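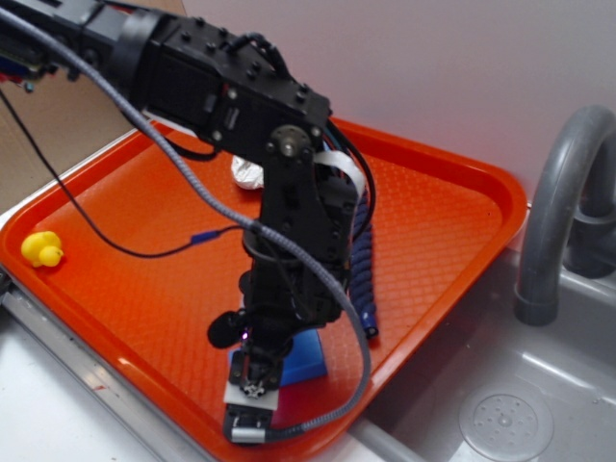

Week 4 notes — Inventory and the cost of holding stuff

Cinzia Caputo, Intro to Operations, section 2

Reading before next class: the Trukby case, all of it incl. the tables at the back. Elis Jarman is taking the tutorial groups this week, send her the worksheet by email if you can't make yours.

Where we left off: a firm keeps stock so it can sell when the customer turns up. Fine. But stock costs money while it sits.

Holding costs — what goes in
Rent or the share of the building the stock takes up. Insurance. Spoilage, theft, things going out of fashion. And the one people forget on the exam every year, the money tied up. Cash in a pallet of kettles can't pay down a loan.

Ordering costs
Per order, not per unit!! Paperwork, delivery charge, someone checking the boxes in. Order often and this climbs. Order rarely and holding cost climbs instead. You want the order size where the two together are lowest.

Formula (learn it, it won't be given):
Q = square root of (2 x D x S / H)
D = demand per year, S = cost of placing one order, H = cost of holding one unit for a year
Check your units. If D is per year then H has to be per year. Half the wrong answers last April were a monthly D with a yearly H.

In class we did Cadwaladr, the lamp importer. Demand 1158 a year, so that's your D. Work out Q yourselves using the S and H on the worksheet, then redo it with S doubled. Q does not double. Look at the square root and write one sentence on why.

What the formula assumes
Steady demand, all year
Price the same however many you buy
Whole order arrives in one go
Lead time known

Real firms break most of these. Miltard sells garden furniture, so steady demand is out straight away. You'd split the year into seasons and run each one seperately, or drop the formula and plan from a forecast.

Reorder point
Different question. Q says how much, reorder point says when.
Reorder point = daily demand x lead time in days, plus safety stock
Say Wekard sells 4 a day and the supplier takes 3 days. That's 12 with no safety stock. One late truck and they're out. How much safety stock depends on how bad a missed sale is — hospital supplies vs. birthday candles, very different answer.

Didn't get to quantity discounts, will start there next time. Bring a calculator, phones are not allowed in the test so get used to it now.

Worksheet due 20 Mar 2026, paper or email, show you're working. Questions 2 and 3 count double.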